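Workshop tips: towel sorting for the Corkthorpe robotics club

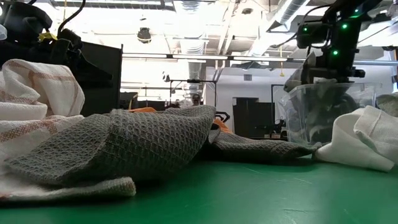 Gripper on a gray cloth at the rim of the clear bin.

Fold one cloth flat by hand and grip it 50 times before trying a crumpled pile. Close on a single ridge, lift straight up, then move sideways. Waffle weave holds well. For smooth cotton, add rubber tape to the fingertips and replace it every 700 grips. Shake out lint on Friday.

Comments

gesholm_team7: Does the tape leave marks on white towels?

Evangelista shop class: Ours did. Switched to silicone.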